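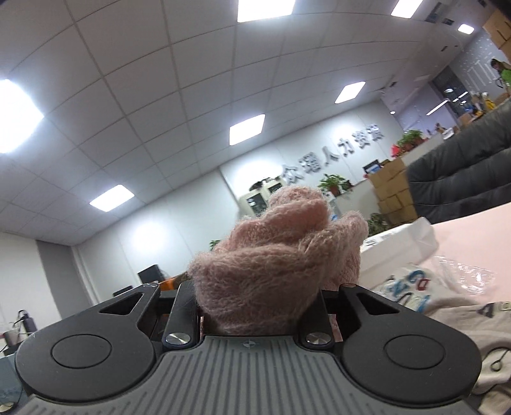
Fulling is the shrinking and thickening of wool cloth by wetting, rubbing and pounding it. Also called waulking or tucking in parts of Britain. The fibers of wool carry tiny scales, and when the cloth is worked in warm water with soap the scales catch on each other and lock, so the fabric gets smaller, denser and harder to unravel. Knitted goods full faster than woven ones, having more slack in them. A fuzzy knitted glove, like the pink one here with the halo of loose fibers along its edges, has the kind of raised surface also seen on lightly fulled knits, though brushing the yarn gives much the same look. Cotton and most synthetics do not full at all.

Often confused with felting. Strictly, felting starts from loose fiber and fulling from finished cloth, but hand knitters use the two words interchangably and most pattern books do the same.

History

Known to the Romans, who trod cloth in tubs, usually by foot. Stale urine was the common cleaning agent, for the ammonia. Later fuller's earth, a soft clay that soaks up grease. Water powered fulling mills spread through Europe in the Middle Ages, with heavy wooden hammers lifted by a turning shaft and dropped onto the cloth in a trough. The surnames Fuller, Walker and Tucker all come from the trade.

In the Flaltholm district the work stayed in the home much longer. Mittens were knitted well oversize, then rubbed on a ridged board in hot water until they fit. Eugénie Hoarau, who collected patterns there, noted that thumbs were worked last and seperately. Her notes give a loss of roughly 6 centimeters in length on a man's mitten, less in width.

Method

Small pieces can be done by hand in a basin. Hot water, a little soap, steady rubbing, then a cold rinse. Check often, shrinkage cannot be undone. Washing machines work but are harder to control. Wool labeled superwash has been treated to smooth or coat the scales and will barely change. White yarns sometimes resist too, depending on the bleach.

After rinsing the piece is pulled to shape and dried flat. Woven cloth was traditionally stretched on a tenter frame, held by tenterhooks.

See also: Felt, Loden, Nap, Teasel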